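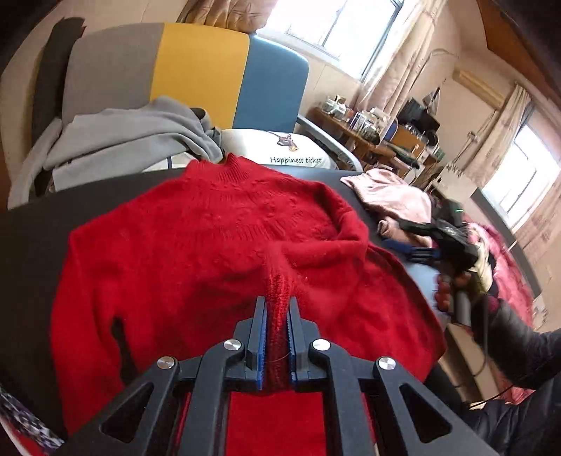 I've been meaning to write this for weeks and the kettle's on, so settle in. My grandfather's letters. Some of you have been asking since I mentioned them in passing, and I kept saying soon, soon, and then it was May.

Amado Gatchalian left home at nineteen to work on cargo ships, and for most of my childhood he was a voice on a bad telephone line and an envelope with a foreign stamp. My gran kept every one of those envelopes in a biscuit tin. When she moved in with my aunt the tin came to me, along with strict instructions not to "tidy" it.

There are 56 letters. I know because I finally numbered them, in pencil, very lightly, on the back of each envelope (sorry Gran, I know, but you can rub it out). I'd always thought there were hundreds! The tin felt so heavy when I was small.

The first thing I'd say to anyone doing this with their own family's letters is don't start by reading. I did, and I lost a whole evening to one letter about a cook who put raisins in everything, and by the end of it I had pages all over the bed and no idea which envelope they'd come out of.

So now I do one at a time. Envelope open, pages out, photograph both sides, pages back in, next one. Reading comes later with a cup of tea. It's slow going but I rather like it, and it's good company on a wet afternoon with the radio muttering away.

His handwriting is lovely for a page and then goes completely to pieces. You can tell when he was tired, or when the sea was up, because the lines start sliding down towards the corner. One of them ends halfway through a word and picks up again in a different pen with "as I was saying", and he doesn't say how long he'd been gone.

He never wrote the year! Day and month if you're lucky, sometimes only "Sunday, after rice". I've been putting them in order by the stamps and by what he asks about. If he's asking after my mum's teeth she's six. If he's asking whether she has "given up that boy" she's seventeen. (She had not. Hello Dad.)

The ship he talks about most is the Podar, and he talks about her the way other people talk about a difficult sister-in-law. She rolled, she leaked, her galley stove smoked, and when they moved him to another ship he sulked for 2 whole letters and said the new one had no manners.

I asked my aunt about a man he calls Panganiban, who turns up in nearly all of them, usually owing money or being owed it. She laughed so much she had to put the phone down. Apparently he came to the house once, ate an entire cake meant for a christening, fixed the back gate without being asked, and left before breakfast. We've still got the gate.

Some of it's harder to read. He missed things, and he knew he was missing them. There's a letter from when my uncle was born which is 4 pages long, and most of it is about the price of rope, and then right at the bottom in tiny writing he asks what colour the baby's hair is. I sat with that one for a good while.

A few people have asked about keeping old paper safe. I'm no expert, I just rang the county archive and a very patient woman talked me through it. Take out the rusty paper clips, gently. No sticky tape, ever, however tempting. Keep them out of the loft and away from the radiator. She said pencil was fine, so I felt a lot better about my numbering.

I've started typing them up too, spelling and all. I did think about correcting his English and his commas, and my mum said absolutely not, that's how he talked. She's right. When I read them out loud I can hear him, the little cough before a joke and everything.

I'm up to number 31. Gran wants them read to her over the phone on Sunday evenings, one a week, no skipping ahead, and she already corrects me from memory when I get a word wrong. Next up is the one with the parrot, so I'll come back and add to this once she's heard it first.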